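Good Habits at the Arm: A Gallery from the Kirkley Bench

Posted Sep 14, 2024 by Zanele Pillay

I love a good rule. I know how that sounds, but when you work next to a robot arm all day, a good rule is the thing that lets you relax and enjoy the job! We rewrote ours at Kirkley in June, after a spring in which every person on the team had a slightly different idea of what "ready" meant. Obed Dogbe did the first draft on the back of a parts order and I typed it up, and then we argued over it for most of a week. It fits on one sheet now and hangs by the door.

This page goes through the house rules in the order we use them, with notes on how each one came to be worded the way it is. If you run a small bench with an arm on it, please steal anything you like. Big factory cells have their own requirements and these pages don't replace them, and they don't replace your arm's manual either.

Before power

Walk the cell. All the way around, every time, even if you only stepped out for coffee. You're looking for cables on the floor, tools left on the base, and jackets on the fence (mine, usually).

Test the stop button before the first run of the day. Press it, see that the arm drops out, reset it, sign the sheet. We used to do this weekly and moved it to daily, and it has turned into a nice little ritual that says the day has started.

One person holds the pendant. If you want to take over, ask for it and wait until it's in your hand. Talking two people through one arm is how we bent the old Flista bracket, and that bracket was not cheap.

Setting up the work

Clear first, then place. Everything that isn't part of the task goes on the side shelf before the first object comes out. It's tempting to slide things over and make room, and I did it for years, but the slid-over things always end up under an elbow, human or otherwise.

Leave a finger's room. Open fingers take up more space than closed ones, and the gap between two objects has to fit the finger that goes down into it, plus the plate it's mounted on. Obed cut a spacer block for checking this and painted it yellow. We call it the Nutsugah, after the tin of nuts it replaced, and it is my favorite object in the building.

Put soft things where they can give. Anything woven, padded or thin-walled can flex when it's gripped, so we start those at the lowest force setting and work up one step at a time. Write down the setting that held. The next person will bless you for it!

Check the far side too. It's easy to look only at the side you're standing on. Crouch down, look across the surface at table height, and you'll catch leftover tape and screws that you can't see from above.

During a run

Hands out means hands out. Nobody reaches in to nudge an object while the arm is live, however slow it's going. Pause it, wait for the light, nudge, step back, resume. Yes, it adds time. We ran 389 cycles in the first week under this rule and finished every batch we'd planned, so I've stopped believing it costs us anything that matters.

Slow for anything new. A new object, a new tray, a new person on the pendant: any of those puts us back to low speed for the first 4 cycles. The count starts over if something else changes.

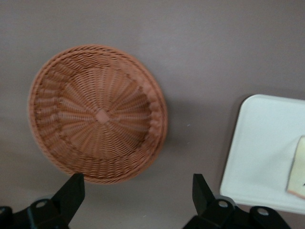 Say it out loud. "Moving," "paused," "going in," "clear." It felt silly for a couple of days and then it felt strange when somebody forgot. Visitors pick it up faster than we did, and the kids who came through on family day were shouting "clear!" at the drinks machine by lunch.

Log the odd stuff. A squeak, a late close, a grip that landed a little to one side. We use a plain paper log and copy it into Vustetell on Fridays, and I read back through it more often than I expected to. One line is plenty.

After the run

Open the fingers, park the arm, power down, in that order. Parking with something still in the grip was allowed under the old sheet and isn't under this one.

Look over the fingers at every 100 cycles and do the full bolt check at 1000. Bolts get a paint mark across the head so you can tell at a glance if one has turned. Obed does the marks in a very steady hand and I am not allowed to help.

Wipe the surface, return the objects to their labeled bins, and initial the sheet. If a bin label is peeling, make a new one while you're standing there.

We still haven't agreed on a rule for music in the room. Obed wants it off during runs so he can hear the joints, and I'd like it on low. Send your own house rules to me at the bench, especially if you've settled that one.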